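3.2 Where the minutes go

Dispatch records are kept by people with other things on their minds, and they read that way. Of the 1024 volunteer callouts logged by the Skomthorpe first-responder network during the study period, 149 had no arrival time at all. A further handful had the responder reaching the patient before the patient's family had picked up the phone, a standard of service we felt obliged to exclude. After cleaning, 692 callouts remained in which every time stamp was present and in a believable order.

We split each callout into three stretches: call to alert, alert to departure, and departure to patient contact. Most earlier work treats the last of these as travel and stops the clock when the vehicle does. Our responders carried a small tracker (the Liridico tag, clipped to the trauma bag) which kept going up the stairs, along the hallway and, in one memorable case, back down the stairs to the correct building.

The middle stretch proved hard to shorten. Responders were alerted at supper, at work, in the shower and at other people's weddings. Asked in the June survey what had held them up, they most often named finding their shoes. Car keys came second. The alert app, which we had spent the spring improving, was hardly mentioned.

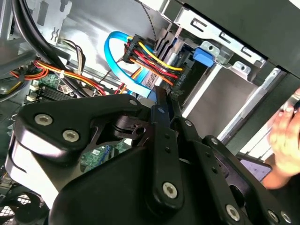
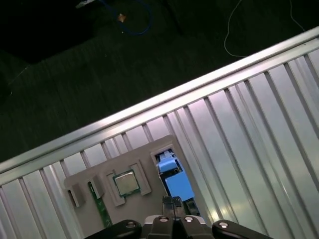 Figure 4. Top: cables and drive bay inside a desktop computer tower. Bottom: blue and white cables on a dark green floor, with a corrugated aluminum panel.

3.3 The last hundred feet

Drive times in Skomthorpe and in neighboring Esteban were much alike, despite what residents of each town will tell you about the roads in the other. The gap opened after parking. In 129 of the cleaned callouts, the responder spent longer getting from the curb to the patient than getting from home to the curb. Locked lobby doors accounted for the largest share of these, followed by house numbers that were missing, hidden by shrubbery or, on one street, repeated.

Callers were asked to send someone outside to wave. Where this was done, the walk from the curb was noticeably shorter. Where the person waving was also the person who had called, the dispatcher lost the line to the patient's side, and we can't say whether the trade was a good one. The Cinalel protocol advises both waving and staying on the line, and does not say how a caller who is alone should manage it.

Door codes stored in advance helped when they were current. Buildings change their codes more often than residents report the change, and a responder typing an old code three times is no faster than one who rings every bell.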